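Wollwood parking project - what I did and what I found

So my topic for this term was parking on Planditz Street, the one that runs behind our school in Wollwood. I picked it because my bus gets stuck there almost every morning and I wanted to know why (also I thought it would be easy, ha). I stood by the Rindano bakery with a clipboard for 30 minutes before class and wrote down every car that stopped.
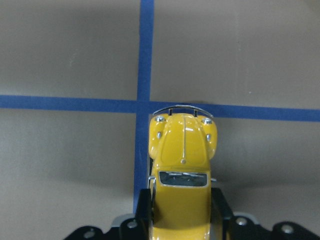
My first count was 64 cars, and 18 of them were parked in the bus stop. I really didn't expect that! Size turned out to matter a lot, so I started sorting them into small, medium and large. Small meant something shaped like an old Beetle, with those rounded front fenders and not much nose past the headlights. A car like that fits in the gap by the bakery and the bus still gets by. A pickup doesn't, and then everybody waits.

After that I did a survey. I left over 200 paper slips at the bakery counter and at the Vlad shoe repair place next door, asking people how long they usually park and whether they'd walk from the lot on the hill.
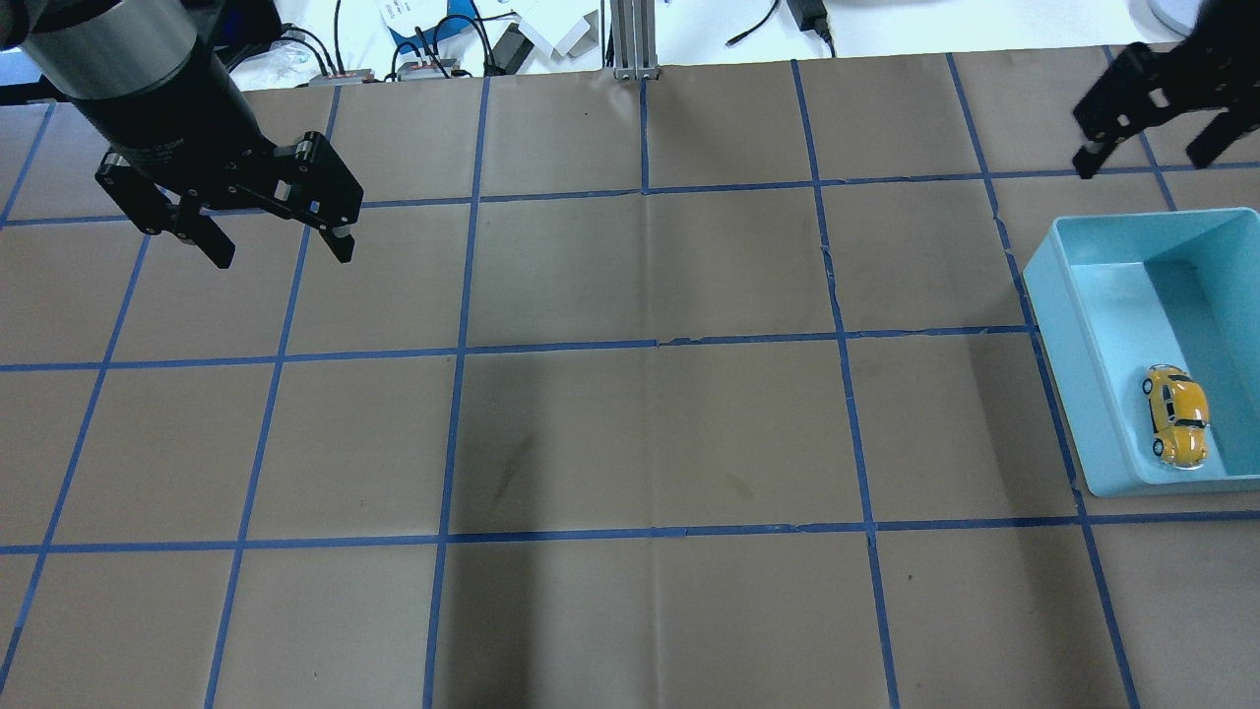 Most people wrote that they only stop for a few minutes - just long enough to grab bread. Hardly anyone wanted to walk from the lot, and a couple of slips had pretty rude comments about the hill. It is steep, to be fair.

If I did it again I'd count in the afternoon too, and pick a rainy day to compare. I'm planning one more count in November and I'll add those numbers to the table at the back.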